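The Thursday Tray

By the time Kai-wen Siu got the front door of the Broltden open, Lai-ching Lai was already in the back kitchen with her sleeves up, and she had the red tray out.

"You're early!" said Kai-wen.

"I couldn't sleep. I kept thinking about the turtle."

The Broltden was a boarding house for dogs, thirty-six beds on a good weekend, and every dog that stayed there left something behind. Adelino Simões, who had founded the place and still came in for the coffee, kept the leftovers in a crate under the stairs. Once a week the crate came out, a few things went onto the tray by the sink, and whoever was on the early shift tried to work out who belonged to what. Lai-ching adored it. She said it was better than any crossword, and she meant it with her whole heart.

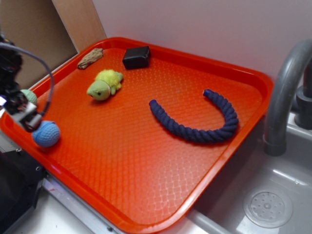
"Whose is the rope?" asked Kai-wen, pulling up a stool.

"The Cormiers' dog, I'd bet my lunch on it," said Lai-ching. "Zachary Cormier buys blue everything. Blue leash, blue bowl, blue raincoat for the poor thing in April."

Kai-wen wrote CORMIER on a paper tag and underlined it twice. The notebook beside her was the good part of the job. Page after page of it, going back years, 1,605 entries in four different people's handwriting, and she loved every one. Glove, left, chewed. Squeaker without duck. Half a slipper (claimed with tears). When she had started at the Broltden she'd read the whole thing over two evenings as if it were a novel, and really it sort of was, because the same dogs kept coming back in it, getting older and losing bigger things.

"Now the stick," said Lai-ching.

"It's a stick."

"It's a wonderful stick! Look at the shape of it. Somebody carried that home from the river at Clulside, all the way up the hill, and wouldn't let go of it in the car. You don't throw out a stick like that."

Kai-wen wrote STICK, CLULSIDE? and then, after a moment, WONDERFUL.

They argued happily over the black block. Lai-ching thought it had come out of somebody's overnight bag and had never been a toy at all. Kai-wen thought that any dog who had slept beside it for three nights would have a different opinion. They put it down as Unknown, page 134, and moved on to the turtle.

The turtle was the reason for the bad night's sleep. Han-gyeol Byun had phoned at closing time to ask, very politely, whether anyone had seen a small green one, because Chung wouldn't settle. Chung was a greyhound of great dignity who had once slept through a thunderstorm and a fire drill. Lai-ching had promised to look, and then she had gone home and lain there remembering the crate under the stairs, and how deep it was.

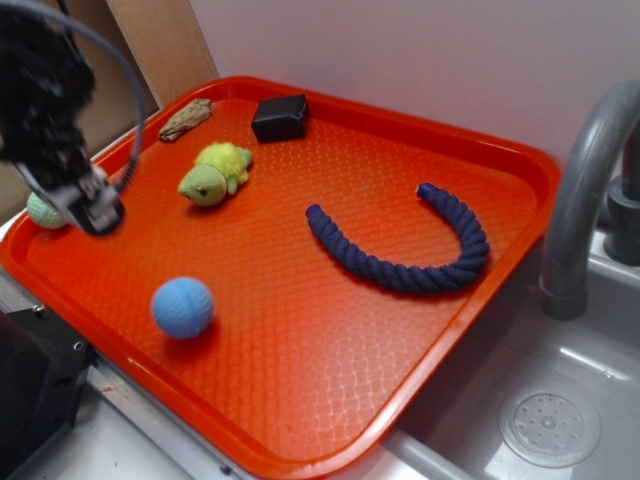
The turtle, before it went home to Chung.

Han-gyeol came at half past eight, still in his work shoes, with Chung leaning against his knees. Lai-ching carried the turtle out to the front desk in both hands. Chung looked at it and looked away, the way you do when you don't want people to see your face. Then he took it, so gently, by the edge of the shell, and walked himself back to the car.

"Well!" said Lai-ching. She had to go and rinse a cup for a while.

When she came back, Kai-wen had her elbows on the counter and her pen behind her ear.

"That leaves the balls," she said.

"Oh, the balls," said Lai-ching, and rubbed her palms together. "Every dog in town is going to say they're his. Put the kettle on, we'll be here till noon."

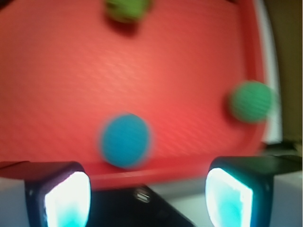

Friday, and the Matter of the Balls

Adelino had a theory, and he had brought pastries to go with it.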